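Return-to-service checklist, kitchen cell
Site: Wusach lab, bench 4
Inspected by: Embla Engebretsen
Reason: stop on over-force during door opening task, September

1. Emergency stop, bench side — OK. Tested twice, arm held position.

2. Emergency stop, door side — OK. Label peeling, replace.

3. Force limit on gripper approach — FAIL, corrected. The limit was set to 30 N on paper, but the Jalali controller had loaded an older profile with no limit on the last part of the move. The gripper kept pushing after the door release was fully in. The arm stopped on joint torque instead, well past where it should have. Correct profile loaded and locked.

4. Finger screws — OK. Checked with the driver, none turned. Left finger checked again after the test runs.

5. Fingertips — OK, light scuffing. Not enough to replace.

6. Wrist camera mount — Loose on first check. Tightened. Recalibrate before the next full session.

Comment on items 3 and 6: a loose mount moves the target point, so the two faults may have added up. I can't separate them from the log. The press was off center in 4 of the 33 logged attempts before the stop.

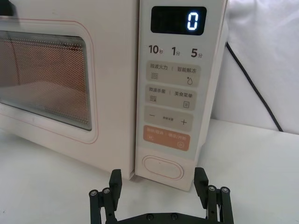 Until the new calibration is signed, door release runs are at reduced speed with one person at the stop. No second person inside the tape.

7. Microwave, electrical — Cord and plug OK. Keep the cord out of the arm's path.

8. Microwave, door — Opens and latches by hand. Release button springs back. No cracks found.

9. Microwave, heating — Not tested. Start key is off limits to the arm until Vunelden sends the updated task file. The cavity stays empty for all runs.

10. Appliance movement on the bench — FAIL, open. The oven slides back if pushed hard. Rurno is sending non-slip pads. Do not use tape — it let go last time.

11. Fault log saved — Yes, with controller settings from before and after the change.

Status: limited use. Items 6 and 10 open.
Recheck by E. Engebretsen when the pads are fitted.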